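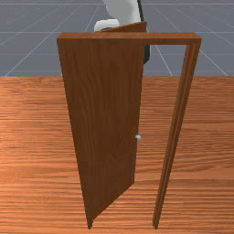 ¿Quién autoriza el arranque de la célula durante la jornada de puertas abiertas?
Lo autoriza la responsable de seguridad de turno, Notburga Widmer, una vez firmados todos los puntos de la lista. En su ausencia firma Bayu Sumampouw.

LISTA DE COMPROBACIÓN - JORNADA DE PUERTAS ABIERTAS, JUNIO
Centro: Narndale, sala de demostraciones
Tarea: apertura de puerta en miniatura, simulación y célula física
Inspección previa: 8:40

1. Escena simulada
1.1 Puerta con bisagra a la izquierda y pomo a la derecha. Conforme.
1.2 Dintel y montante derecho presentes. Conforme.
1.3 Tablero sin otros objetos que el conjunto de la puerta. Conforme.
1.4 Semilla fijada en 635. Conforme.
Comentario (Widmer): la vista actual tapa casi toda la mano del robot detrás de la hoja. Para el público conviene añadir una segunda vista lateral.

2. Célula física
2.1 Parada de emergencia probada desde los dos puestos. Conforme.
2.2 Velocidad limitada por software. Conforme.
2.3 Vallado perimetral anclado. No conforme.
Comentario (Sumampouw): un anclaje con holgura junto al armario eléctrico. Reapretado a las 9:15 y vuelto a probar. Queda conforme.
2.4 Tornillería de las bisagras de la maqueta. Conforme, con observación: cambiar la inferior antes de la próxima sesión.

3. Público
3.1 Máximo por pase: 62 personas. Conforme.
3.2 Línea de separación marcada en el suelo. Conforme.
3.3 Salida lateral despejada. Pendiente.
Comentario (Penner): quedaban cajas de Petrenko en el pasillo. Retirarlas antes del primer pase - sin esto no se abre.
3.4 Explicación de seguridad en cada pase, a cargo de Hélène Penner. Conforme.

4. Registro
4.1 Copia del programa en el servidor. Conforme.
4.2 Contador de ciclos de la célula al inicio: 1.403. Anotado.
4.3 Parte de incidencias en el atril de entrada. Conforme.

Estado: apto con una acción pendiente (3.3).
Remitir copia a Ravinder Lemieux.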